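**Stodeo news, June: the bench, the stairs and an awful lot of cable**

Right, the short version for anyone reading this on a bus: the downstairs bench room is being sorted out this month, the staircase is staying exactly where it is, and if you've got anything in a cardboard box down there please come and look through it before the end of June. The long version has bits about lids in it.

I've been meaning to write something about the bench for ages. It's the part of Stodeo I use most and I think it's the part most people use most, and it has slowly filled up the way a kitchen drawer does. You put down one package you'll open after lunch, and somebody else puts a tray next to it, and then there's a box, and the box gets things put in it that have nowhere else to live (bottle caps! why do we keep bottle caps?). I'm as bad as anyone. I had a bag of picture hooks on that bench from before Christmas and I defended it quite fiercely when it was suggested I take it home.

So the plan, which was agreed at the tea-time meeting with much less arguing than I'd expected, goes like this. The work surface gets cleared down to what is being used that day. Small parts go in tubs with lids. Everything in the open boxes gets looked at, claimed or given away. Cables come up off the concrete, all of them, even the ones that "are only there for now". We've got £400 to spend on it, which sounds like loads until you price up shelving, and Zaltus, our landlords, have said yes to us fixing shelves to the long wall as long as we fill the holes when we leave. I've got that in an email and I've printed it out.
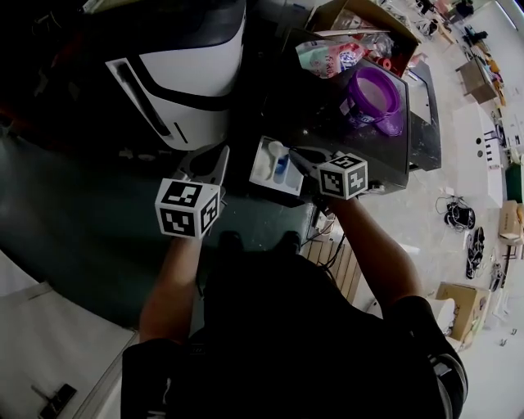

One regular at the bench wrote back to the first notice to say that clearing it down every evening is all very well, but half the jobs done there take longer than a day, and having to pack up a job when you've just got everything laid out how you like it is the quickest way to lose a screw. Could there be a corner where work in progress is allowed to stay put overnight? And could the rule about the open boxes wait until people have had a proper chance to get in?

I thought that was fair, and so did everyone else I asked. There will be a stay-put end, then. It'll be the far end, furthest from the door, and the way it works is you leave your things on a tray with your initials and the month on a bit of tape. Trays only, please, so it can all be lifted off if we need the surface for something big. If it's still there when the month on the tape has gone, I'll send you one message and after that it goes in the give-away pile. I know that sounds strict! I'm going to be lenient in practice, but I'd be grateful if you didn't all test it at once.

As for the boxes, they've got until the end of June. Last year's clear-out was done in an afternoon and I still hear about a certain tin of upholstery tacks.

**Tubs**

The purple tub has gone down so well that we're getting more with proper lids. I like a coloured one because I can say "it's in the purple one" from across the room and be understood, which you can't do with six clear ones all the same. Didel, round the corner by the dry cleaner's, do them in a good range of colours and will knock a bit off if we buy the lot together. I went in to have a look and came out an hour later with a washing-up brush as well, so be warned, it's that kind of shop.

My only real request on tubs is that the lid goes back on. It keeps the dust out, and it means they stack. A tub without a lid has things balanced on top of it by teatime and then we're back where we started.

There was a suggestion that we label everything with numbers and keep a list. We did try this once, and the list got as far as 1126 and then the person keeping it moved away and took the notebook too, so now there are still things in the back cupboard with tiny numbers on that mean nothing to any of us. I'd sooner we wrote SCREWS on it in big letters.

**Cables**

Please coil them. I don't mind how you coil them, over-under or round your elbow or in a figure of eight like my dad did, but once they're coiled they need to go on a hook. A coil sitting on the floor is still on the floor. There'll be a row of hooks along the side of the bench and another by the stairs, and anything dangling off the table edge is going to be tucked up and clipped. I caught my foot in one in the spring and did a sort of slow-motion curtsey in front of a delivery driver, and I would like that to have been the last time it happens to anybody.

We're also having 2 extra sockets put in along the wall, so the long extension leads can be retired. They'll go in early in the morning before people arrive, and the power at the bench will be off until 10am while it's done. I'll put a note on the door the night before.

**The staircase**

Now, the stairs. There was a rumour (I know where it started, and I forgive them) that the wooden staircase was coming out to make room for more benches. It isn't! I'm very fond of it, with its dark brown treads and that thin handrail, and it's the first thing visitors mention. What did happen is that Hegedűs came and had a good look at it, since they do a lot of old joinery in this part of town, and one of their people spent a whole morning going up and down with a torch and a mug of our coffee.
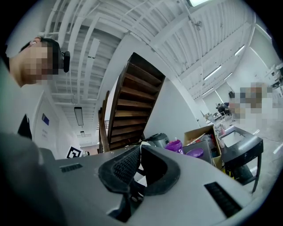

Their view was that it's sound, and that the creak everybody knows about is a loose wedge which they can sort in under an hour. I asked if they could leave a little bit of the creak. They thought I was joking. They'd also like us to stop storing things on the lower steps, and here I have to own up again, because the roll of wallpaper was mine. It's gone now. So has the box of jam jars, though those weren't mine and if you're looking for them they're under the sink upstairs.

The handrail is getting a rub-down and a coat of oil while they're here. It'll smell for a day or so, and you'll want to keep your sleeves off it until the tape comes down. Whoever is in at the time, could you use the back way up? It's a bit of a trek but it's dry and the light works.

Speaking of lights, I've had three separate people ask me if the long fluorescent tubes could be changed for something a bit kinder. I'd love that, I really would, as they do make everyone look as though they've got a cold. But the ceiling down there belongs to Zaltus, white metal panels and beams and pipes and all, and they aren't keen on anyone but their own electrician going near it. They've said they'll put it on their list. What we can do in the meantime is have a couple of clamp lamps at the bench for close work, and there's money for that inside the £400 if we're careful with the shelving. If you have a decent lamp at home that you never use, bring it along and we'll get it tested.

**What I need from you**

Not a lot. Come and look in the boxes. Anything you want to keep, take it home or put it on a tray at the stay-put end with your tape on. Wrapped packages too, please: if it's still in its wrapping and you can't remember ordering it, have a think about whether you need it.

If you can spare an hour to help, we're doing the lifting in 3 goes so it isn't one horrible long day, and there'll be something to eat at each. The first lot is just boxes and surfaces, the second is the floor and the hooks, and the last one is shelves, for which we could do with somebody tall. Bring gloves if you've got them. The concrete gets a wash at the very end, so wear shoes you don't mind about.

The bench stays open all the way through apart from that one early morning with the power off. You might have to work round a stepladder, and the slatted board might not be where you left it, but nothing is being locked and you don't need to book.

Oh, and there's a glass dish with a chipped rim going spare, and a very good bread knife with no owner. Both are on the windowsill upstairs, next to the kettle, and the bread knife is going to me if I haven't heard from anyone by the end of the month.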